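Orkero - door handle practice for a home-built arm
README, last touched 7/30/21

Orkero is the simulation half of a long argument between me and a door. The other half is a real arm bolted to a bench in the Villanueva workshop, which I'm allowed to use as long as I sweep up afterward. The arm is called Zornach. The door doesn't have a name.

What's in the folder

episodes/ has 400 simulated attempts, one file each
renders/ has 3736 stills from the gripper camera
handles/ has 13 lever handle models, some of them ugly
notes.txt is me complaining, safe to skip

Each episode starts with the gripper near the handle and ends when the time limit runs out or the physics gives up. Roughly 300 of them are usable. The rest are kept because I learned more from those, or so I tell myself.

Getting it running

Install Fendevau first, then run setup.sh from the top folder. It will print a warning about missing textures. Ignore it. If it prints two warnings, don't ignore the second one. Handle and door finishes get shuffled at the start of every episode, so expect combinations no hardware store would sell you.

Known problems

The fingers are rigid. The real ones have rubber pads I cut out of a bicycle tube, so grip force in the sim means very little.
Shadows don't match the lamp over the bench, and I've stopped trying.
Handle collision shapes are simpler than what gets drawn. A finger can look clear of the lever and still be touching it.
Left-hinged doors only. Right-hinged doors were promised for December, and I didn't say which one.

Credits and license

Benito Arroyo wrote the contact code and fixed most of what I broke in it. Use any of this for whatever you like. If it opens a door for you, write and tell me how.

Sample render 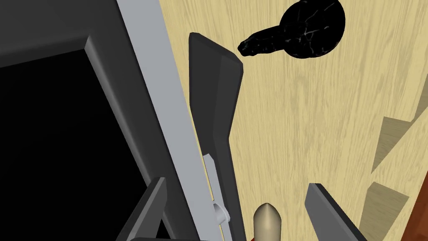

Simulated view past the gripper fingers: black lever handle, pale wood door, strike plate or latch fitting on the jamb.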